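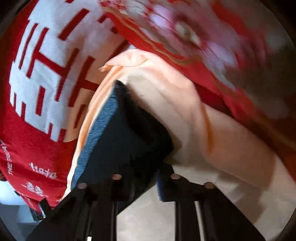 How do you fold satin so it stays folded?
trelia_mom
I've got a peach satin piece that slides right off the pile, and the creases show something awful. Any tips would be so welcome!

Conneely38
Oh, I feel for you! Lay it on a cotton towel first, then roll the two together – loosely, no hard folds. Mine sat in a drawer all January and came out lovely.

hadent216
Hang it up.

eltley_jo
Seconding the roll, but tissue paper works too, and it's lighter if you're packing.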